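## 4. 전시 안내 단말기 설치 및 초기 설정

이 장은 Burolance 안내 단말기를 보존 건축물의 전시실에 설치하는 절차를 설명합니다. Jastthorpe 구 교사동과 Hokgate 역사관에 공급된 단말기에 모두 적용됩니다. 펌웨어 606 이전 버전은 부록 B를 먼저 확인하십시오.

### 4.1 설치 위치 정하기

1. 관람 동선에서 잘 보이고 비상구를 가리지 않는 자리를 고릅니다.
2. 벽면이 지정 보존 구역에 포함되는지 관리 대장에서 확인합니다. 포함되면 벽걸이 브래킷을 쓰지 말고 탁상용 받침대를 사용합니다.
3. 콘센트까지의 거리를 잽니다. 기본 제공 전원선은 200 cm입니다.
4. 창문으로 직사광이 드는 자리는 피합니다.

> **주의:** 원래의 회벽, 몰딩, 칠판 틀에는 나사나 양면테이프를 사용하지 마십시오. 제거할 때 표면층이 함께 떨어질 수 있습니다.

### 4.2 받침대 조립

1. 받침대 바닥면에 고무 발을 끼웁니다.
2. 기둥을 받침대 홈에 맞추고 동봉된 육각 렌치로 조입니다.
3. 단말기 뒷면의 걸쇠를 기둥 윗부분에 걸고 딸깍 소리가 날 때까지 아래로 누릅니다.
4. 전원선을 기둥 안쪽으로 통과시킨 뒤 덮개를 닫습니다.

받침대를 놓을 탁자는 수평이어야 하며, 상판은 마른 천으로 닦아 둡니다. 광택 마감된 상판에서는 고무 발 밑에 펠트 패드를 덧댑니다.
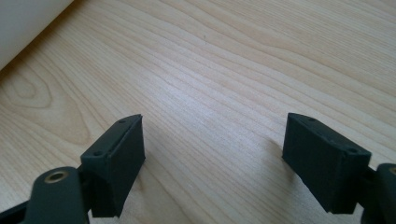
*그림 4-2. 밝은색 목재 상판의 나뭇결*

역사적 가구 위에는 단말기를 올리지 마십시오. 소장품 번호가 붙은 책상과 진열장도 여기에 해당합니다.

### 4.3 전시 콘텐츠 불러오기

1. 전원 버튼을 3초간 누릅니다. 첫 시동에는 몇 분이 걸립니다.
2. 언어 선택 화면에서 **한국어**를 누르고 **다음**을 누릅니다.
3. 기관 코드를 입력합니다. 코드는 납품서 오른쪽 위에 인쇄되어 있습니다.
4. **콘텐츠 > 가져오기**에서 USB 메모리를 선택합니다. 폴더 이름은 영문과 숫자만 사용합니다.
5. 목록에서 전시 묶음을 선택하고 **적용**을 누릅니다.

한 묶음에는 항목을 2000개까지 넣을 수 있습니다. 구술 기록 음성은 MP3 형식만 재생됩니다. Martinelli 편집기로 만든 묶음은 내보내기 창에서 '단말기용'을 선택해야 목록에 나타납니다.

> **참고:** 사진 설명이 비어 있는 항목은 화면에 제목만 표시됩니다. 기증자 표기가 필요한 자료는 '출처' 칸에 따로 입력하십시오.

### 4.4 음량과 화면 시간 조정

1. **설정 > 소리**에서 스피커 음량을 47로 맞춥니다. 강당이나 복도에서는 현장에서 들어 보고 조정합니다.
2. **설정 > 화면**에서 대기 시간을 정합니다. 대기 화면에는 건물 연혁이 기본으로 나옵니다.
3. 개관 시각과 폐관 시각을 입력하고 **자동 전원**을 켭니다. 3월에 관람 시간이 바뀌는 기관은 변경 일정을 미리 등록할 수 있습니다.
4. 관리자 암호를 새로 지정합니다. 초기 암호로는 관람 모드가 시작되지 않습니다.

### 4.5 설치 확인

- 단말기를 가볍게 밀었을 때 받침대가 흔들리지 않는지 확인합니다.
- 휠체어 높이에서 화면 아래쪽 버튼에 손이 닿는지 확인합니다.
- 음성 항목을 하나 이상 끝까지 재생합니다.
- 전원을 껐다 켠 뒤 관람 모드로 바로 들어가는지 확인합니다.

> **경고:** 덮개를 연 상태로 전원을 연결하지 마십시오. 감전의 위험이 있습니다.

확인이 끝나면 설치 기록지에 일련번호와 설치 위치를 적어 시설 관리 대장에 함께 보관합니다. 콘텐츠 갱신 절차는 5장을 참조하십시오.

개정일: 2024년 1월 12일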